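Home » Kitchen Notes » What lives in my freezer (and how I finally got it sorted)

What lives in my freezer (and how I finally got it sorted)

2022-04-27

I have been promising this post for so long that a couple of you have started asking after it by name, so let me pour another cup of tea and get on with it. It's about packaged food. Meatballs in bags, fish balls, dumplings, spicy things in red wrappers that I bought because I liked the picture, all of it. If you came for the sourdough, the sourdough will be back, I promise!

A bit of background for anybody new. When we moved to Hukthorpe I lost my lovely big chest freezer, which wouldn't go down the basement stairs no matter which way we tipped it (we tried it on its side, on its end, and at one point with the banister off). It went to my cousin, and I got the freezer drawer that came with the apartment. It is not a generous drawer. For the whole of that first winter I simply pushed things in until it closed, and then every evening I pulled half of it out again looking for the one bag I wanted, with my fingers going numb and the dog very interested in what might fall.

It was my neighbor Soon-im Do who got me going in the right direction. I had gone over to return a casserole dish and she was putting her groceries away, and I stood there holding the dish and watching like it was television. She doesn't put anything in the freezer straight from the shopping bag. Every package goes on the table first. She turns it faceup, gives it a shake so the contents lie even, presses it flat with her palm, and then stands it up in a tray on its bottom edge, like a record in a crate. When the tray is full it slides into the drawer, and she can flip through the whole thing with one finger. I asked her how long she'd been doing that and she looked at me as though I had asked how long she'd been wearing shoes.

So I went home and emptied everything out. I found three open bags of peas, and a package of rice cakes from November that I had been blaming my husband for eating. (Sorry, dear.) I also found that a bag of meatballs frozen in a lump takes up twice the room of the same bag frozen flat, and it's a misery to cook from besides, as you end up whacking it on the counter at dinnertime.

The trays took me some trial and error. I bought a set of wire baskets from Jornby first, and they looked very smart, but the corners of the bags poked through and caught every time I pulled one up. Then I tried shoeboxes, which went soft. What I have settled on is a plain straight-sided tray, low at the front, so the package stands taller than the tray and you can read it without lifting it out. White is nice if you can get it. Everything in my freezer seems to be red or orange, and it shows up beautifully against white. 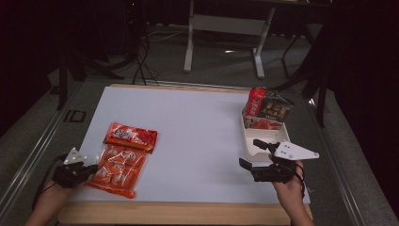

Do you keep the outer packaging, or tip everything into freezer bags?

I keep the packaging whenever I can. The cooking directions are on it, and so is the date, and I know from sad experience that I will not remember either one. If I've opened a bag I fold the top down twice, squeeze the air out and put a clip on it, and it goes at the front of the tray so it gets eaten next. The only things I move to a freezer bag are the ones in bulky boxes, and then I cut the label off and tuck it inside with the food.

While we're on the subject of labels, I can't read half of mine. I do a good part of my shopping at Nunach, the little grocery behind the post office, and a lot of what they carry comes with Chinese or Korean writing and not much else. I used to go entirely by the photograph, and that has led to a few surprises (one of them so hot that we all stood around the sink in silence). Now I ask at the register and write on a bit of masking tape: what it is, boil or fry, and how many minutes. The tape goes along the top edge, where it sticks up over the tray. It isn't pretty but my goodness it has saved me some phone calls from the teenagers.

A word about flavors, as somebody always asks what I buy. The meatballs are the thing we go through fastest. I like the sort that come in see-through bags, so I can check that they're still separate and haven't thawed and frozen again into one block on the way home. They go into noodle soup straight from frozen, 6 minutes at a simmer, and they go into a tomato sauce too, which I'm sure is all wrong and which the kids ask for anyway. For anything with a chili sauce I cook it in a wide pan with a splash of water and a handful of cabbage underneath. The cabbage soaks up all that red oil, and I would happily eat the cabbage on its own and leave the rest to everyone else.

My routine now, such as it is. I clear the table before I go shopping, because if I leave it until I'm home I'll never do it. I wipe it down and set out the tray. Frozen things come out of the bags first and get laid out flat, all facing the same way, and then I stand them up one after another with the tallest at the back. It takes me 10 minutes if I'm left alone and 20 if I have help. I leave a finger's width free at the end of each tray, as a completely full one is no good for flipping through.

I'll confess that I have grown to enjoy it. I put the radio on. There is something very soothing about a stack of cold, flat packages, and I like seeing the week's dinners lined up in a row before any of them has been cooked or complained about.

Two small warnings before I go. Don't stand up anything with a torn seam, even a tiny tear, or you'll be chipping sauce off the bottom of the tray in July. And don't press down hard on dumplings! Meatballs will put up with it but dumplings won't, and I have a bag with nothing but broken corners in it that is going to have to become soup.

Next time I want to write about the pantry shelf, which is in a much worse state, and about the tin of Zakharchenko mustard powder that has now moved with us through 5 kitchens and still has not been opened. If you have a good use for mustard powder, leave it in the comments, please. I've got plenty.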